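Play Kitchen Table: Set-Up Guide
March 2021 | Sieglinde Heitmann, Plindwood
2 min read

Section 2. Laying Out the Play Food

Complete Section 1 before you begin. The table must stand level, with all leg bolts tightened.

1. Wipe the white top with a damp cloth and dry it.

2. Set the large round piece down first. Smaller items are easier to arrange once it is in place.

3. Place the strawberry and the bananas directly on the tabletop, within reach of a seated child.

4. Put the blue bowl near the front. It may hold one piece of fruit at the start of play.

Note: The round holes in the tabletop are to be left open. Do not fill them with putty or tape.

CAUTION: Inspect small pieces before each session. Remove any piece that is cracked or has loose parts — the strawberry in particular must be kept from children who still put objects in their mouths.

5. At the end of the session, return all food to the storage box and store the box off the floor.

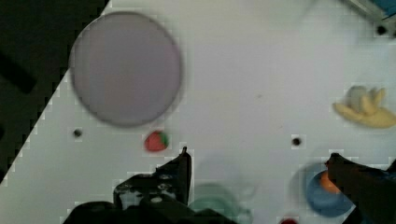
Replacement pieces are ordered by letter from the Skomotby office. State the name of the piece and its color.

Related
Section 3. Cleaning and Storage
Weidemann Shelf Unit: Wall Fixing
Verden Storage Box: Parts List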